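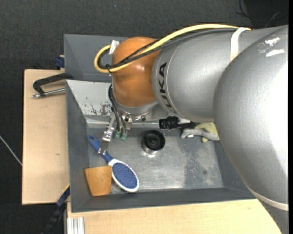
Feven Ayele argued from the first week that a shared workshop should test picking on the junk it already owns, and that buying a matched set of test objects would teach us very little. We took her at her word, and we're glad we did! Every object in the trials reported in this section came off a shelf or out of a drawer at Nanard, the workshop where Urkar was built.

Figure 3. Urkar at the front bin, with the gripper finger over the handle of a brush. A second bin stands behind.

4.2 Picking from a mixed bin

The items in Figure 3 show why we like this test so much. A work glove has no fixed shape, so a grasp that suits it once may be useless the next time it is dropped in. The brush is a friendlier case (a handle gives a thin gripper finger a long target), but its head is much wider than its handle, and a grip taken too far toward the tip lets the whole thing swing. Shiny metal is the hardest for our depth estimates, and the bright patches on a worn bin floor can look a lot like the objects themselves.

We ran 268 picks with the planner, which we call Flimov, choosing the grasp point on its own. Of these, 200 ended with the object held clear of the bin for the full nine seconds we asked for. That is a better result than any of us expected from a gripper put together on evenings and weekends, and it held up when Fasil Yilma repeated a share of the runs with the lights at the other end of the room switched on.

Cables gave us more trouble than software did. They have to follow the wrist through its whole turn, and our first routing pulled tight near the end of travel. We now leave a loop at the wrist and tie it, then rerun the joint limits check by hand before any long session. Readers planning a similar build should set aside a full day for this step. The limits we settled on are listed with the wiring notes in Appendix B.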